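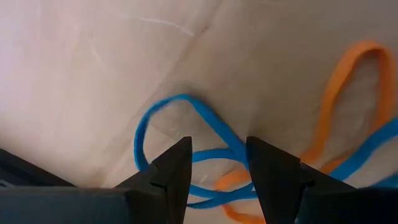
Selina Wallner
@selinawallner

Day three of the great elastic reckoning. For those joining late, I have a drawer. The drawer contains every stretchy thing that has entered this apartment in the last eleven years and it no longer closes.

Selina Wallner
@selinawallner

Current opponents: one blue, one orange. They went in separately. I remember putting them in separately. I was very pleased with myself.

Selina Wallner
@selinawallner

Gerrit says you find an end and follow it. Thank you Gerrit. Gerrit also owns a label maker and has never once had to cut a hair tie out of a set of headphones.

Selina Wallner
@selinawallner

Found an end. Followed it. It was the other cord's end.

Selina Wallner
@selinawallner

Things I've learned about elastic cord so far:
you can't pull it, it just gets longer at you
if you let go it goes back to where it was but worse
vinegar does nothing (do not ask)

Selina Wallner
@selinawallner

Several of you want to know what they're even for. The orange came from Drimden, the hardware place by the bus station, to hold the lid on the recycling bin. I bought the wrong thickness. The lid now has a brick on it.

Selina Wallner
@selinawallner

The blue one I have no story for. It may have come with the apartment.

Selina Wallner
@selinawallner

My aunt Sieglinde, by phone: "Throw them away, they cost 2 dollars." This is a woman with a cabinet of margarine tubs going back to 1988.

Selina Wallner
@selinawallner

Hatem suggests shaking the whole thing gently from the middle so it loosens itself. Tried it. Caught my own chin.

Selina Wallner
@selinawallner

OK the gentle shaking is sort of working. I hate this. Don't tell Hatem.

Selina Wallner
@selinawallner

Replying to @hatemfilali
No

Selina Wallner
@selinawallner

Storage opinions wanted for when they're apart. Leading candidates are a figure eight around the fingers with the tail tucked through, or toilet paper tubes, one cord per tube. Lahcen hangs his on nails in the hallway like some kind of sailor. I rent.

Selina Wallner
@selinawallner

Tubes are winning. I have 3 tubes. The drawer needs more than that, so please respect my privacy while I go through a lot of toilet paper.

Selina Wallner
@selinawallner

Breaking for soup. Anyone who mentions cable ties gets muted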